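Flollix Home Help
Home Ask Kitchen Cleaning Storage Sign in

Keeping small bottles on a tray on the worktop

Milagros Riquelme, 14th May

Hello everyone! We've just moved to a flat with a much bigger kitchen table than we had before, a lovely plain grey one, and I'm slightly giddy about having room to spread out. The trouble is that every small bottle we own has drifted onto it. Washing-up liquid, chilli sauce, the stuff for the houseplants, food colouring, all of it. By the evening you can't put a plate down.

My sister in Assunção keeps everything like that on one tray. When she wants to wipe up she lifts the whole lot away and puts it back again, and her kitchen always looks so calm (mine has never looked calm in its life). I'd love to do the same. I want something flat and pale with rounded corners, and I don't want a great high edge on it, as I'd like to be able to slide things on and off with one hand.

My worry is the little bottles. They get knocked over constantly in our house, and a round one on its side will go for a wander if you let it.
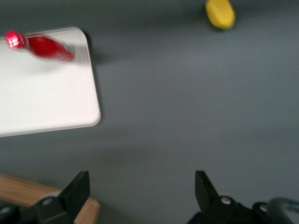
How high should the rim of a tray be to stop a small round bottle rolling off?

Simão Antunes

A low rim is enough for anything you'd pick up in one hand. About the thickness of a pencil will stop a bottle that has tipped over gently. If it's been given a proper shove then no rim is going to help much, and you're better off with a taller basket.

I'd look at size before height. Ours is 330 mm on the long side and it's perfect for the sauces, with enough space left over to get your fingers in between. We had a much larger one before and it just filled up with keys and post.

Fermín Pereyra

get a tray with a grippy mat, job done. or stick a bit of shelf liner in the one youve got

Trinidad Montecinos

Oh, I love this sort of question! I did our whole kitchen this way in January and I'm still pleased every time I walk in. Simão is right about the low rim. I'd only add that you should try the tray on the actual table before you take the label off, because a pale tray on a grey top shows you straight away when something has been left out of place. It makes tidying feel like a very small game.

My own rule is that the tray is for things used every day and everything else has to live somewhere with a front on it. Food colouring, for instance. I bake perhaps once a month, so it has no business on the table! Mine went in a drawer and I haven't missed it once.

Also, put the heaviest bottle in the middle. I started with ours in the corner and whenever I lifted the tray with one hand the whole thing dipped towards it. With the weight in the centre you can carry it to the sink and back without a wobble, and it's much kinder on the wrist too.
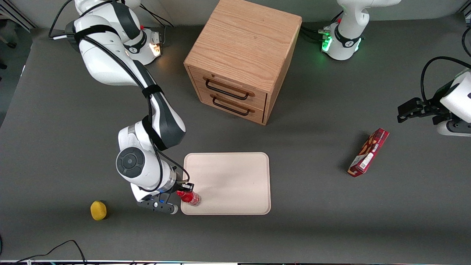
Clearing the table gets much easier once there are closed drawers within reach, and I'd sort that out before buying a second tray. Big storage units eat up the space you've just won, so go small. I like the little wooden two-drawer cabinet standing towards the back, with its black handles and the light oak colour, because it can sit on the tabletop itself and still leave masses of room at the front. I'd give the top drawer to baking bits and the lower one to spare sponges and cloths. Check that the drawers are deep enough for your tallest bottle lying down. I allowed 200 mm inside and was glad of it, as the plant food only just goes in!

Milagros Riquelme

Thank you all so much! Measuring tonight. Fermín, I've got half a roll of shelf liner in a box somewhere so I'll try that on an old tray first. Trinidad, would you line the drawers as well, or leave them bare?

Trinidad Montecinos

Bare for the baking things. I'd line the one with the sponges and change it when it looks tired.

Contact us | © Flollix | Back to top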